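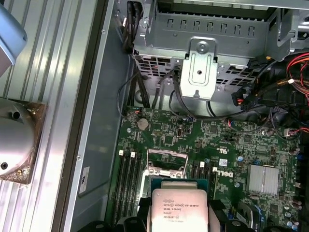 Adex publishes handling rules for robotic PC repair

August 23, 2018

Refurbishing firm Adex has published a set of working rules for robots that fit and remove parts inside used desktop computers. The rules run to 29 clauses and will apply at the company's Staduvden and Vullel sites from January.

Most of the text deals with processors and memory. A gripper may hold a processor by its side edges only, and may not touch the contacts underneath. The chip must be lowered straight down onto the socket with the load plate fully open, and released before the plate is closed. If the arm meets more resistance than the set limit, it has to stop and wait for an operator. A second automatic try is not allowed.

Cables are covered in a separate section. Operators must check the arm's path before each run and tie back any drive or power leads that cross it.
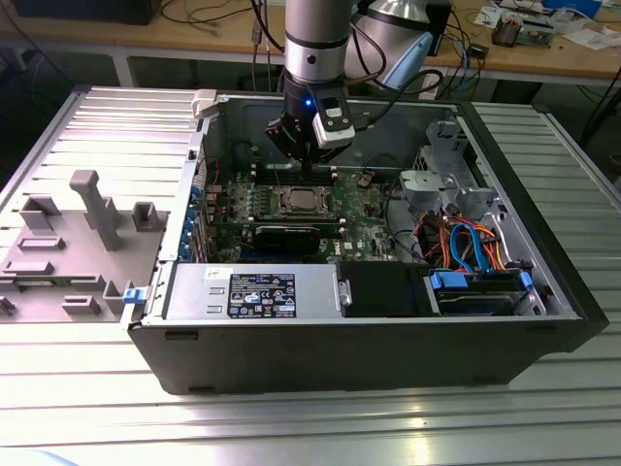 The computer has to be unplugged and laid flat with the side panel off, and nobody may reach into the case while the arm is powered. Gripper fingers are to be inspected every 20 jobs and tested for static discharge at the start of each shift.

"People had their own habits at each site, and the robots were being set up to match," said Ottilie Zaugg, who led the drafting. "We wanted one procedure."

The draft was tried for about 6 months at Staduvden. Roswitha Baumgartner, who runs the repair floor there, said the cable check was the hardest part to get used to and added two minutes to a typical job. She has asked for a shorter version for cases with no drives fitted.

Parts supplier Pawłowska has been asked to comment on the finger inspection clause. Adex said it would review the rules after the first year.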